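Ekar compara dos juegos de almohadillas para pinzas manuales de dos dedos

23 ene 2026

La empresa de ensayos Ekar ha publicado los primeros resultados de su comparación entre dos compuestos de almohadilla, Justier y Kwan, destinados a pinzas manuales de dos dedos articulados. El protocolo comprende 185 agarres por compuesto, repartidos en nueve tareas de manipulación de vajilla sobre una mesa doméstica.
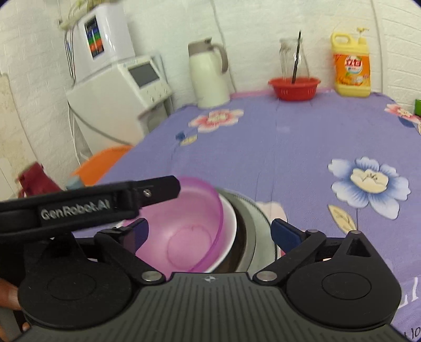 La selección de objetos responde al coeficiente de rozamiento de cada superficie y a la geometría del borde. Ekar descartó las piezas de calibración habituales y recurrió a menaje corriente, con materiales distintos dentro de una misma pila: un cuenco de plástico rosa translúcido, otro blanco de cerámica y una olla de acero inoxidable. El mantel estampado se mantiene en las tareas con vajilla, pues la segmentación visual forma parte de la evaluación.

La tarea con mayor dispersión fue la sujeción de un plato en posición vertical. El contacto se limita a dos zonas pequeñas y cualquier desalineación entre los dedos introduce un par de giro. Con Justier se registraron 102 agarres estables en el conjunto de las pruebas; el informe no desglosa todavía la cifra de Kwan. 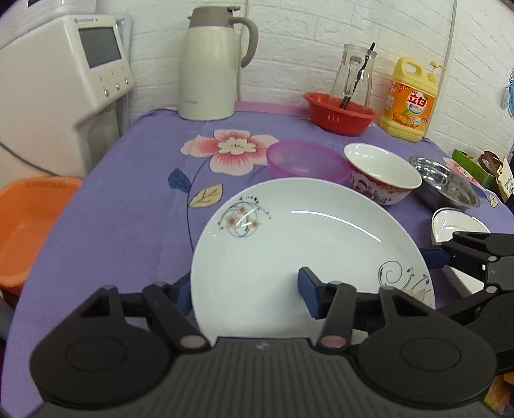

Plato blanco sujeto de canto entre dos almohadillas de color azul oscuro.

El segundo bloque del ensayo mide la aproximación con los dedos abiertos. Se registran la apertura en el momento previo al contacto, el ángulo de entrada y el número de correcciones del operador.
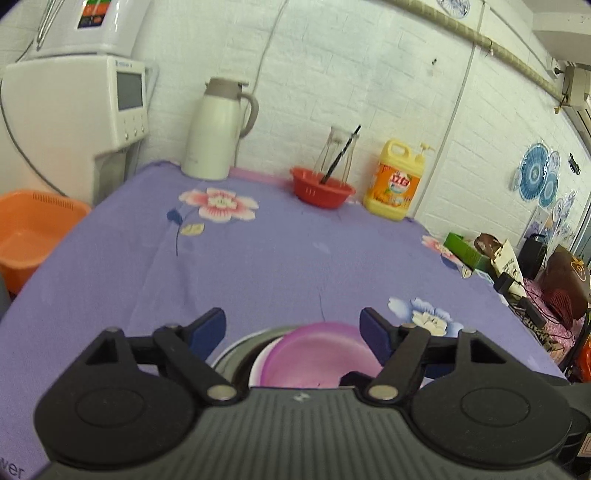
Los datos de apertura se sincronizan con el vídeo mediante el controlador Gillora, que almacena además la marca temporal de cada cierre. El archivo completo supera las 2000 secuencias, incluidas las de ajuste, que no computan en la comparación. Ekar prevé repetir la serie en abril con un único cambio, la dureza de la almohadilla, y publicar entonces las tablas de desgaste de ambos compuestos.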